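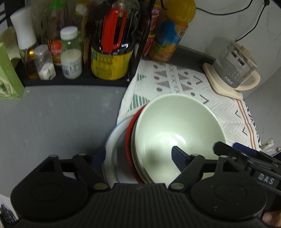

Re: Nested bowls sticking together

Hello Torben, hello all,

Torben Kettler wrote:
> My problem is the same after every move. I put the bowls one in the
> other, and at the new place two of them do not come apart any more.
> Last time I broke the rim of a good one with a butter knife. Do you
> pack them separately, or is there some trick? I have the Pellex
> boxes, the small size, and very little room in the car.

I read your message with sympathy, for I have lost a bowl in this manner also. I moved in June, 257 kilometres, with a kitchen which is mostly bowls and bottles, so I can tell you what I do now.

First, I never stack them straight from the washing-up. I leave them overnight on a towel, upside down, and I stack them in the morning. A little water between two glazed walls is enough to hold them like glue.

Second, I look at the shapes and not only at the sizes. Three bowls from three different sets often go together better than three from the same set. In my stack there is one pale off-white, one with a red rim and one white, and they never were sold together. They touch only in a few places, and I can lift the top one with two fingers. 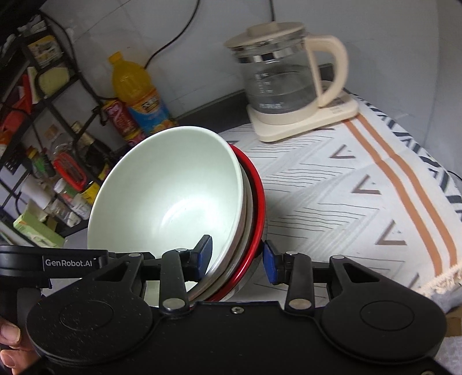
2 min read

Between each two bowls I put one sheet of kitchen paper, folded once. Newspaper is also possible, but it leaves grey on the white ones and you must wash everything again. For enamel I would take two sheets. Enamel does not break like china, but it chips at the rim, and then it rusts.

Then I roll the whole stack in a thick towel and I put it in the box on its side. Agathe Le Goff wrote to this list last winter that plates and bowls travel better standing than lying, and I was not convinced, but I tried it and she was right. The towels must travel in any case, so they take no extra room.

For the bowls which are already stuck: please, no knife. Put cold water in the upper one and stand the lower one in warm water (warm, not boiling). Wait five minutes and turn gently. If it does not move, one drop of cooking oil at the edge, and wait until the evening.

I hope this arrives before you close the boxes. How many bowls do you have to pack?

With kind regards from Horkness

2 replies · 60 views · Share

Contact the list owner | © Treder Household List | Back to top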